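Intro to Household Materials
Handout 4: Wood, and why it won't sit still

Read before the October 7, 2026 session. Bring the handout. Last time 9 of you did.

1. Wood moves

Wood takes in moisture from the air and gives it back, and it changes size while doing so. Your drawer sticks in August and rattles in January, and no amount of swearing at the drawer has any effect on the humidity. The movement is mostly across the grain. Along the grain it is small enough that carpenters ignore it and sleep fine.

Two terms you will need: tangential (following the growth rings) and radial (from the center of the tree out to the bark). Tangential movement is often close to double the radial. This mismatch is behind most cupped boards and a good share of cracked tabletops.

2. Round stock

A dowel is the simplest case, so we start there. It is turned or cut round at one moisture content and then shipped off to live at another. As it dries it shrinks more in one direction than the other, and the circle becomes a slight oval. Catalogs do not list ovals.

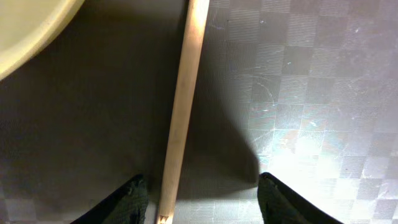

3. What this does to a joint

Drill a round hole, push in a peg that has gone oval, and you have contact on two sides and hope on the other two. Glue fills small gaps badly and large gaps not at all. The usual fixes:

Store the pegs in the same room as the work for a week or so.
Dry the pegs a little more than the board, so they swell into the hole.
Measure the peg in two directions. The label is an opinion.

The Pilusmont chair in the display case used the second method and is still standing. The Prilex bookcase next to it used a lot of glue. Please don't lean on it.

4. Finishes

Oil, wax and varnish slow the exchange of moisture. None of them stops it. Finish both faces of a board or neither - one sealed face and one bare face is a recipe for a shallow bowl.

For next time

Read the Oma packet up to page 69, skipping the part on veneer, which we will get to when I have forgiven it. Then explain in one paragraph why a breadboard end is glued only in the middle. The Amini reader covers this too, but it runs to 1,168 pages and I would not carry it on a bus.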